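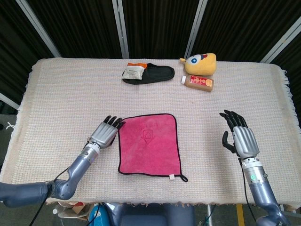

Slipper and plush toy on the woven cloth.

Gumesum Community Help > Folk & Acoustic > Playing Out

How do I get a house concert room to stop sounding like a closet?

Posted by capo_on_two, 1 March 2020

I play fingerstyle guitar and sing songs in which a river usually comes out ahead of the people. In December I did my first house concert, 24 chairs in a living room, and I recorded it on a handheld recorder on the bookcase. On the recording I sound like a man confessing something to a coat.

The room has wall-to-wall carpet, two sofas, heavy drapes and a ceiling I can touch. The hosts are lovely and have asked me back, and they will not be moving the sofas. I have already been told where the sofas stand on this.

I own a small Okafor amp (the one with two channels and a reverb knob that goes from "none" to "cathedral, flooded") and one vocal mic. Last time I used neither because the whole point of a house concert is supposed to be that you don't need them. By the second set I was pushing so hard that my voice went, and I had to talk through most of a ballad with 4 verses left in it. A kind person told me afterward that the spoken part was very moving.

So: do I plug in, do I change where I sit, or do I just write quieter rivers? The slot is 45 minutes, a break with soup, then another 45. Guitar is a small-bodied one with a pickup I have never learned to like.

3 replies

dirgate_dan

Plug in. Get a good compressor. Works for me in bars.

banjo_regrets

I've played a lot of these, including one in a finished basement in Dirgate where the furnace came in on every chorus, slightly flat. A dead room can be lived with. What gets you is fighting it.

First, move. I'd bet money they put you in front of the drapes, where it looks nice. Drapes and carpet eat the high end, so your consonants go in and never come out. Find the hardest, barest surface in the room and put your back to it, a few feet off. A brick fireplace is wonderful. So is a big window with the drapes pulled open, if you can stand being watched from the street. If there is a doorway to a kitchen with a tile floor, try sitting right in it. You'll get a bit of ring behind you and you'll be first in line for soup.

Second, get something hard under your feet. I carry a square of plywood, two feet by two feet, and put it over the carpet under my chair. My family calls it the stage. It gives the guitar a little back and it also gives you your foot, if you tap. If you tap badly, leave it in the car.
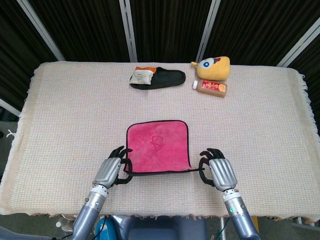 Third, sit higher. A kitchen stool will get your voice over the heads of the front row, and people in sweaters are the most absorbent material known to music. In a low room even six inches helps. Check it for squeaks before the show, during a loud song and then during a quiet one. I once shared a bill with a stool that had more to say than I did.

As for your voice going: that's the room fooling you. You hear nothing coming back, so you assume nothing is going out, and you lean on it. Put your recorder on a back-row chair at soundcheck and play it back before the guests come. You'll probably find that you are perfectly audible and only lonely. Sing to the recorder at speaking level and raise it a hair.

If you still want help, put the vocal mic through the amp, very low, with a touch of reverb, well short of the flooding. Leave the guitar alone. Set the amp behind you and off to one side so you can hear it too, and keep turning it down until someone asks whether it's on. Then leave it there. A pickup you don't like will not become likable in a small room.

Also drop the ballad into the first set. Put the long ones where you still have a throat.

itivico_choir_alto

Agree with nearly all of the above except the window. In winter a cold window at your back will have your tuning wandering all night, and then it's 354 jokes about tuning. We do carols at Itivico in a carpeted lounge and the best spot is the corner by the stairs. The sound goes up the stairwell and comes back with some manners.

Warm water in the break, soup after. Cream soup before a second set is how altos are made.

capo_on_two

Thanks, all. There's a fireplace, and it currently has a fern in front of it. I've written to ask about the fern. Will report back on the plywood.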